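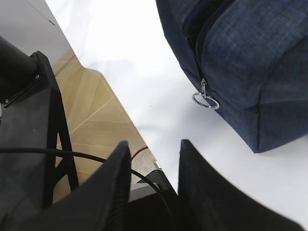
# Killow wrist recording kit

Reviewed by Barış Karaca for the Gezer equipment list

Killow sells this as a way to gather training examples "without an engineer in the room." We would not buy it on that line. Somebody still has to set up the arm, watch it, and throw out the bad takes.

**What you get**

- wrist camera and bracket
- 2 gripper fingers, black
- recording software, one seat
- 5 task sheets, bags and zippers included

**What it claims**

The brochure says 500 examples are enough to teach a new task. It doesn't say which task, or how many tries the finished system gets before a miss counts as a miss. We asked Killow in October and were sent the brochure again.

Our own set for the zipper task stands at 188 kept examples. A zipper pull with a ring through it is a fair test, and a dark cloth bag on a white table is kind to any camera. We'd want to see the same job on a dark table before believing much.

**What we can vouch for**

The wrist view keeps both fingertips in sight, so a bad approach is easy to spot on playback. Files open in Vovton without conversion. Labels have to be typed by hand, whatever the box says.

**Ordering**

Through Erkumley only. Ask for the spare bracket screws in writing. The listed price leaves out the second software seat, and you will need one if labeling happens at another desk.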